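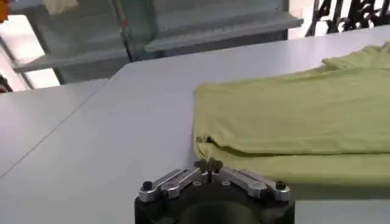
家庭菜谱手抄本数据集 说明文件

先说清楚这是个什么东西。这个仓库里放的是我从旧笔记本、信封背面、日历纸上一条一条敲出来的家常菜谱,一共321条,全是中文,有几条夹着方言字。名字本来想起得响亮一点,后来叫着叫着就成了“Pakeck”,因为最早那个文件夹就叫这个(当年手滑打出来的,懒得改),所以你在代码和文件名里看到pakeck,指的就是这份数据。

我不是做语言学的,也不是厨师。我就是一个喜欢翻别人家旧本子的人。我外婆有一个蓝皮的本子,里面记了她从邻居、亲戚、单位食堂师傅那里问来的做法,字很小,酱油印子很多。我花了一个冬天把它录完,录完以后觉得挺上瘾的,就开始问朋友家里有没有类似的东西。结果一问一大堆!有人寄来复印件,有人直接把本子塞给我让我慢慢看,还有一位阿姨在电话里给我念,念到一半跑去关火,我就在这头等着。

里面有什么

主文件是recipes.csv,一行一条菜谱。另外有一个notes文件夹,放我录入时随手写的备注,按本子分开。还有一个units.csv,是计量单位对照表,这个后面细说,它是整个仓库里我最得意也最头疼的部分。

recipes.csv的字段是这样的:

id:编号,从1排到321,中间没有跳号。
title:菜名,照抄原文。原文没写菜名的,填“无题”,我不替人家起名字。
source:来自哪个本子。目前有17个本子,用b01到b17表示。
raw_text:原文,尽量一字不改,错别字也留着。
clean_text:整理过的版本,错别字改了,断句加了。
ingredients:材料,用分号隔开。
steps:步骤,用竖线隔开。
region:提供者自己说的地方,没说就空着。
decade:大概哪个年代写的,多半是家里人回忆的,别太当真。
flag:问题标记,取值见下面。

编码是UTF-8,没有BOM。用某些表格软件直接双击打开会乱码,这个问题我已经被问过无数遍了,请从“导入数据”那里进去,选UTF-8,就好了。

关于raw_text和clean_text

刚开始我只留了一列,就是整理过的。后来Mehrangiz Babaei看了我的初稿,给我写了一封很长的信,说我把最有意思的东西都改没了。她举的例子是b03里的一条红烧肉,原文写的是“肉要五花,不要太肥也不要听你爸的”,我给改成了“选用五花肉,肥瘦适中”。唉,确实,改完以后一点味道都没有了。于是我把前面录的全部翻出来重新对了一遍,加了raw_text这一列。

所以如果你做的是风格、口语、家庭书写这类的东西,请用raw_text。如果你只想要一份能读、能检索的菜谱,用clean_text就行。两列一起用也可以,拿来练习文本规范化挺合适的,我自己就这么玩过。

录入规则我写一下,免得你猜:

看不清的字用方框□代替,一个字一个框。
原文划掉的内容,放在双括号里,例如((放糖两勺))。划掉的我觉得特别值得留,你能看出来人家改主意了。
后来用另一种笔添上去的,前面加一个加号。
页边上跟做菜没关系的话,比如电话号码、欠谁多少钱、孩子的身高,一律不录。这是跟各家说好的。
简体繁体照原样,同一条里混着写也照原样。

计量单位这件事

好,说到头疼的部分。老本子里几乎没有克。有的是“一撮”“一把”“半碗”“一调羹”“一酒盅”“一火柴盒大小”,还有“一毛钱的豆腐”。最后这种真的没办法,一毛钱的豆腐在哪一年有多大,我问了好几个人,每个人比划的都不一样,比划完还要吵起来。

units.csv里我给每个单位写了三样东西:原来的叫法、出自哪个本子、提供者家里人的解释。能换算的我填了一个参考克数,不能换算的就空着。空着是故意的,请不要用平均值去填!我见过有人拿早先的版本跑了个自动补全,结果“少许盐”变成了四十多克,那一锅汤我想都不敢想。

同一个单位在不同的本子里可以不一样大。b05的“一碗”是吃饭的小碗,b11的“一碗”是装汤的海碗,因为那家人多。所以查单位的时候一定要带上source一起查,只按名字去匹配是会出错的。

flag字段的取值

一共有4种:

ok:没什么问题。
partial:缺页或者后半截被撕掉了。b09特别多,听说是被小孩拿去折了飞机。
dup:跟另一条高度重复,多半是两家抄了同一份报纸。我没有删,只做了标记,抄的时候各家都会改一点,改的地方很有看头。
unsafe:按原文做可能有食品安全问题,比如某些腌制和野菜的做法。请不要照着做。我原文保留,在notes里写了提醒。

顺便讲一下,标着ok的也不代表我试过。我试过的没有几条,其中b02的葱油饼做了6次,前面几次都硬得可以拿来垫桌脚,最后一次才像样(秘诀是面要比你以为的软,水是烫的,揉完别去动它,去看会儿电视)。b07的酒酿馒头也试过,很香,就是卖相不行。

从哪儿来的

有一部分是朋友和朋友的朋友给的,有一部分是在Stendden旧书市集上收的。市集上收来的本子,我都请摊主帮忙问过原主家里的意思,问不到的没有放进来,目前还在我柜子里躺着。Wavside读书会的几位也帮了大忙,他们在聚会上替我吆喝了一圈,b12到b15都是那次之后收到的。

每一家都同意公开菜谱内容,没有一家愿意公开姓名,所以数据里没有人名。原文里提到的称呼,比如“三姨”“老周”,我统一换成了“某亲戚”“某邻居”,这是raw_text里唯一动过的地方。要是你发现有漏网的,麻烦赶紧告诉我,我当天就改。

有哪些不足

地区很不均匀。江南一带的特别多,西北和东北只有零星几条,西南的几乎都集中在一个本子里。这跟我认识谁有关系,没什么科学的抽样。你要是拿它来说“中国家庭都怎么做饭”,我会有点不好意思的。

甜食和面点偏多。我猜家常炒菜大家都会,不用写,要写下来的都是不常做、怕忘的东西,像年糕、月饼、酱菜、粽子。炒青菜在整个数据里只有一条,而且那一条写的是“炒熟”。就两个字。

写本子的绝大多数是女性,多数是长辈。年轻人的我也想收,可他们都存在手机里,截图发过来,底下还带着半条聊天,处理起来比酱油印子麻烦多了。

错字肯定还有。我一个人对的,眼睛会花。b16的字迹尤其潦草,是一位老中医的本子,看他写的“姜”和“蒜”要靠猜。凡是靠猜的我都在notes里写了,你拿不准可以去看。

怎么用

没有什么安装步骤,下载下来就是几个文件。我写了一个小脚本onuoha.py,名字来自以前我们那个小吃群的群名Onuoha,功能很简单:输入一样材料,它把用到这样材料的菜谱都列出来,顺便把不同叫法合并掉,比如番茄和西红柿,土豆和洋芋。别名表在脚本最上面,你们那里有别的叫法欢迎往里加。

脚本只用了标准库,不需要装别的。如果它报错说找不到文件,请先看看你是不是在仓库的根目录下运行的。

想要一份随机抽的菜单也行,加上参数random,它会给你配一荤一素一汤。提前讲好,它不懂搭配,给我配过一次酱鸭配酱黄瓜配酱油汤,咸得很整齐。

许可

菜谱文字可以自由使用、修改、转载,写一句来自Pakeck菜谱数据就可以。notes里的备注是我自己写的,也一样。扫描件不公开,请不要来要,答应过人家的。

如果你用这份数据做了什么,论文也好,小程序也好,照着做了一顿饭也好,给我发个消息!我最喜欢收到的就是最后那种。

更新记录

最近一次更新是七月,加了b17,是一个只记咸菜的本子,从头到尾都是咸菜,看得我口渴。同时修了units.csv里“一酒盅”重复出现的问题,谢谢提出来的那位。

再上一次是把dup的标记重新过了一遍,之前漏了几对,都是桂花糕。桂花糕真的太多了。

接下来想做的:给notes加一个目录;把b09缺的那几页问问看还能不能凭记忆补上,那家的奶奶说她试试,让我秋天再打电话过去;再有就是把繁简混写的条目单独列个清单,有人跟我要过。

寄本子复印件给我之前,请先留个言,我回你地址。原件尽量别寄,我会紧张得睡不着觉。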